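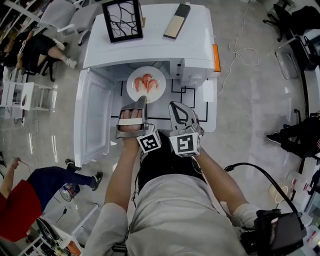

Three shrimp on a round plate, inside the white toy appliance with its door open.

Cleaning and Storing a Play Kitchen Appliance

Toy refrigerators and ovens collect more dirt than most toys of their size. The compartment is closed most of the time, crumbs from real snacks get in with the play food, and the inside corners are hard to reach. The steps below apply to plastic units with a swinging door. For painted wood, use a damp cloth only and skip the rinse.

Emptying

Open the door fully before reaching in. Take plates out level, with the food still on them. Small pieces such as shrimp roll behind the door hinge and stay there. Clear the top of the unit as well. Picture frames and boxes tend to get parked on it, and they slide when the unit is tipped.

Washing the compartment

Mix 2 teaspoons of dish soap into a quart of warm water. Wring the cloth out until it no longer drips. Wipe the ceiling first, then the walls, then the floor. Printed lines on a compartment floor should be wiped along their length with light pressure. Scouring pads and melamine sponges will take the ink off. Go over everything once with plain water and leave the door open for 35 minutes.

If the unit has batteries, remove them first and keep the cloth away from the battery cover.

Play food

Solid plastic pieces can go in a mesh bag on the top rack of the dishwasher, no heated dry. Hollow pieces with a seam should be washed by hand. Squeeze each one under water; if bubbles come out, the seam is open and the piece will hold water. Dry it seam down overnight or discard it. Soft pink and orange pieces pick up dye from darker ones, so store them separately.

Door and knobs

A door that sags usually has a loose lower hinge pin. Press it back in by hand. Knobs on the side of the case are often a push fit. Pull straight out, wipe the shaft, push back. Do not twist while pulling.

Where to put it

On a glossy floor a light unit will creep each time the door is pulled. Four self-adhesive rubber feet, one per corner, stop this. Degrease the underside first or the adhesive lets go within a week. Leave enough clearance on the hinge side for the full swing of the door. Coil and tie any cable lying next to the unit.

Schedule

Compartment: every 2 weeks in regular use. Play food: once a month. Hinge pin and feet: check every 4 months.

Shaohua Kong, Menddale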